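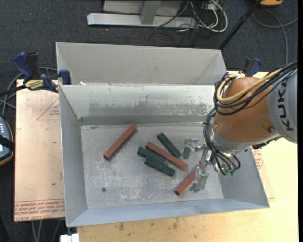

Red and green blocks in the front bin at the Jekcombe workshop, with the KUKA arm at the right.

The hardest part of teaching a robot to empty a bin is the last few pieces. They lie at odd angles, and some rest against each other, so the gripper has to come in from the one side that leaves room for its fingers.

At Godinho, a small automation firm in Jekcombe, operators teach this by remote control. One person drives the arm through a pick, slowly, and the software stores the path along with the gripper's position. A session runs 30 picks. Then the operator takes a break, and someone else sits down.

The firm began recording in November with a goal of 2,000 picks. It kept 1,783. The others were thrown out, mostly for jerky starts or a hand that paused too long over the bin. New operators tend to rush the approach and then stop dead above the block. The robot learns the stop too.

Blocks were chosen as a first test for Kitow, the firm's picking software. They are cheap and easy to replace, and a bad grip does little harm. Long ones and short ones call for different grips, and a cluster forces the operator to decide which piece comes out first.

A customer in Ruritcombe wants the same method for cast metal parts. Operators have recorded 558 picks for that job so far.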